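Startseite > Lokales > Wirtschaft & Handel

Handyständer im Härtetest: Stosura stellt auf Marmoroptik um

Zuletzt aktualisiert: 2023-12-09

Wer sein Telefon bisher gegen die Zuckerdose gelehnt hat, darf sich angesprochen fühlen. Der Zubehörhändler Stosura sortiert sein Angebot an Handyständern neu und probiert die Kandidaten vorher auf der eigenen Stellfläche durch: graue Platte mit heller Maserung, dahinter Wände in einem Rot, das man sonst aus älteren Theaterfoyers kennt. Drei Smartphones im Hochformat, dazu weiße Halter, von denen einer frei geblieben ist – viel mehr Dekoration gönnt sich das Haus nicht.

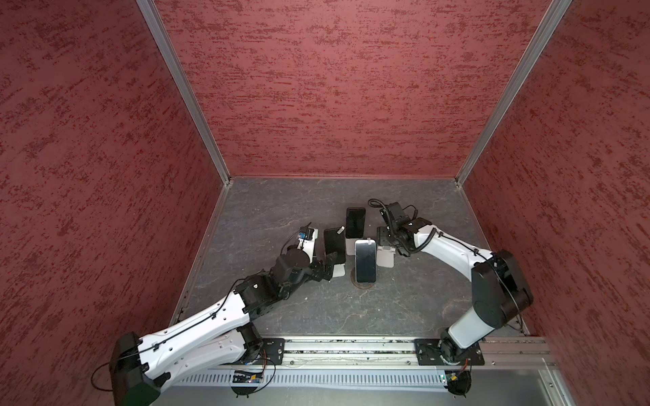

Klappbar oder standhaft

Im Oktober lagen nach Angaben des Händlers 263 Modelle auf dem Tisch von Sortimentsleiter Tipene Brunton. Übrig bleiben sollen 50. »Ein Ständer hat eine einzige Aufgabe«, sagt Brunton. »Erstaunlich viele sind damit überfordert.« Durchgefallen sind vor allem Modelle, die beim Antippen des Displays nicken, als wollten sie dem Besitzer in allem recht geben.

Bewertet werden Standfestigkeit, Neigung und die Frage, ob man das Telefon mit einer Hand wieder herausbekommt. Die Note für das Aussehen zählt nur halb, was im Haus zu längeren Gesprächen geführt haben soll.

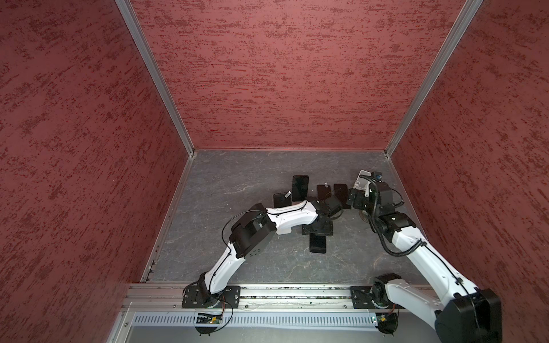
Strittig ist noch die Farbe. Schwarz verkauft sich immer, Weiß fast immer, und für Blassrosa hat sich im Laden in der Milošević-Passage eine kleine, aber hartnäckige Kundschaft gefunden. Brunton selbst besitzt nach eigener Auskunft keinen Ständer. Er legt sein Telefon hin.

Das klappbare Modell in Rosa gehört trotzdem zu den Favoriten: flacher Fuß, Scharniere, graue Auflage gegen das Rutschen. Ein Smartphone hält es auch in steiler Schräglage, und leer sieht es immerhin aus wie ein sehr kleiner Liegestuhl. Telefone ohne Ständer müssen sich derweil mit der flachen Platte begnügen, Display nach oben.

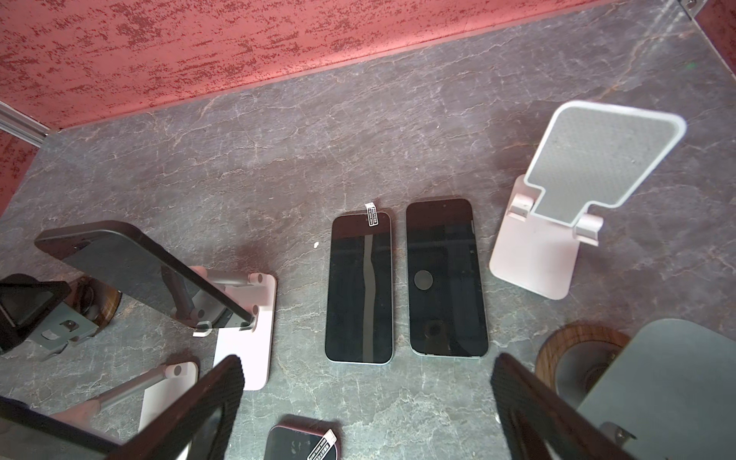
Inwood, im Dezember. Die Auswahl soll noch vor den Feiertagen in die Regale kommen, zunächst mit rund 600 Stück. Die Hausmarke Hodo ist mit einem eigenen Klappständer vertreten, über dessen Platzierung Brunton nicht allein entschieden haben will. Aussortierte Ständer gehen in die Restekiste neben der Kasse, zuletzt waren es 186. Umtausch ausgeschlossen.

Weitere Meldungen
Milošević-Passage: Rolltreppe fährt wieder, vorerst nur abwärts
Ladekabel bleibt häufigste Fundsache in Inwood
Hodo ruft Brillenetuis mit klemmendem Verschluss zurück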